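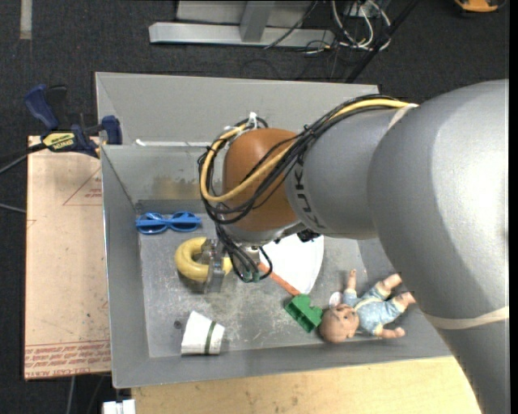
I signed up for the open day at the Munix lab in Gomasville thinking I'd get free coffee and maybe a pen. What I got was two hours leaning on a rail, watching a robot arm pick through a bin of toys, and I'm starting this chapter there because almost everything in it came up that afternoon. The bin held a fat yellow ring, blue sunglasses, a striped cup lying on its side, and a baby doll in a light blue outfit. The ring looks like a gift to any gripper, right? Well, it's thick and glossy, and it has a hole in the middle, so you have to decide what you're going to grab: the rim, or the whole thing!

The demo ran on a program called Anau, and the guide told us it had logged 1441 tries in February alone. A kid next to me asked how many of those worked. (Great question. We'll spend most of Section 2 on it.) I asked a duller one, about all the cables strapped along the arm, and got a long and very happy answer about how much slack a turning wrist needs.

## Before you read on

Find a box and fill it with small things from around the house. Now reach in using only your thumb and one finger, pointing straight down, and take out one item at a time. Write down which ones gave you trouble and where you ended up holding them. Keep the list handy, as we'll go back to it when we get to the Rebelo method for choosing a grasp.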